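Forum d'entraide Lilier > Maison > Entretien du linge

Serviettes de bain qui n'absorbent plus rien après quelques mois

Posté par Nasrin Ghorbani en janvier
Mots-clés : éponge, coton, calcaire, adoucissant, séchage

Bonjour,

J'ai acheté l'été dernier un lot de serviettes en coton bouclette, marque Lomis, grammage annoncé 715 g/m². Les deux premiers mois, rien à signaler. Depuis, elles sont devenues raides et l'eau perle dessus au lieu d'entrer dans la fibre. Si je pose une goutte sur la bouclette, elle met plusieurs secondes à disparaître, alors que sur une vieille serviette plus fine elle est bue tout de suite.

Conditions de lavage : 40 °C, programme coton, lessive liquide, un bouchon d'adoucissant à chaque cycle. Séchage sur étendoir dans la salle de bains. L'eau est calcaire, je ne connais pas la valeur exacte. Le tambour est plutôt bien rempli, je lave les draps avec.

J'ai déjà essayé un cycle à 60 °C avec du vinaigre blanc dans le bac à adoucissant. Légère amélioration au toucher, aucune sur l'absorption. Y a-t-il un traitement efficace ou faut-il considérer que le lot est perdu ?

Merci d'avance.

Savvas Lazaridis
Membre depuis longtemps, rubrique Textiles

Vous cumulez trois causes : l'adoucissant, la lessive liquide en excès et le rinçage insuffisant dû à la charge. L'adoucissant classique contient des tensioactifs cationiques qui se fixent sur le coton. La couche est douce au toucher au début, mais elle est hydrophobe et s'épaissit à chaque lavage. Le vinaigre ne la retire pas. Il dissout une partie du calcaire, d'où le léger mieux au toucher.

Procédure de décrassage que j'applique sur de l'éponge blanche ou grand teint :

Premier cycle à 60 °C, tambour rempli à moitié au maximum, avec 200 g de cristaux de soude directement dans le tambour. Ni lessive ni adoucissant. Ajoutez un rinçage supplémentaire si la machine le permet.

Second cycle à 60 °C, lessive en poudre à demi-dose, toujours sans adoucissant. Si l'eau de rinçage mousse encore au hublot, relancez un rinçage seul.

Ne mélangez pas soude et vinaigre dans le même bain, ils se neutralisent. N'utilisez pas les cristaux de soude sur la laine, la soie ou les couleurs fragiles, et mettez des gants pour les doser.

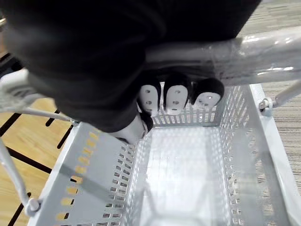
Pour la suite, séparez les serviettes des draps. Un drap-housse se gonfle, enferme l'éponge et l'empêche d'être rincée. Réglez l'essorage sur une vitesse moyenne à élevée, secouez chaque pièce avant de l'étendre pour relever les boucles, et évitez la salle de bains comme lieu de séchage. À ce grammage, la serviette reste humide longtemps au cœur, et les boucles sèchent écrasées. C'est une bonne part de la raideur.

Si vous disposez d'un sèche-linge, 2 passages courts avec une interruption pour détasser le linge donnent un meilleur gonflant qu'un seul cycle long.

Pour la dureté de l'eau, la valeur figure en général sur le relevé annuel de votre distributeur. Au-dessus de 30 °f, suivez la colonne « eau dure » de l'emballage de lessive.

Brzozowska

+1 pour arrêter l'adoucissant. Moi j'ai tout réglé avec du bicarbonate, une bonne poignée dans le tambour à chaque lavage. Sinon regardez l'étiquette, il y a des serviettes « coton » avec une base en polyester et là vous pourrez laver tant que vous voudrez.

Savvas Lazaridis

Le bicarbonate est une base nettement plus faible que le carbonate de soude. Il ne fait pas de mal, mais sur un dépôt déjà installé l'effet est faible. D'accord pour l'étiquette, à vérifier avant de lancer quoi que ce soit.

Nasrin Ghorbani

Étiquette vérifiée : 100 % coton, lavage à 60 °C autorisé. J'ai fait les deux cycles sur la moitié du lot. L'eau du premier est sortie grise et mousseuse alors que je n'avais pas mis de lessive. La goutte est maintenant absorbée en une seconde environ sur les serviettes traitées, les autres n'ont pas changé. Elles restent un peu rêches, je vais tester le séchage dans le couloir avant de traiter le reste.

Skorkach

Même problème ici avec des peignoirs en nid d'abeille. Est-ce que la dose de soude est la même pour une machine de 5 kg ?

Savvas Lazaridis

Pour 5 kg à demi-charge, descendez à 180 g. Le nid d'abeille supporte bien, mais il rétrécit davantage que l'éponge à 60 °C. Commencez par un seul peignoir.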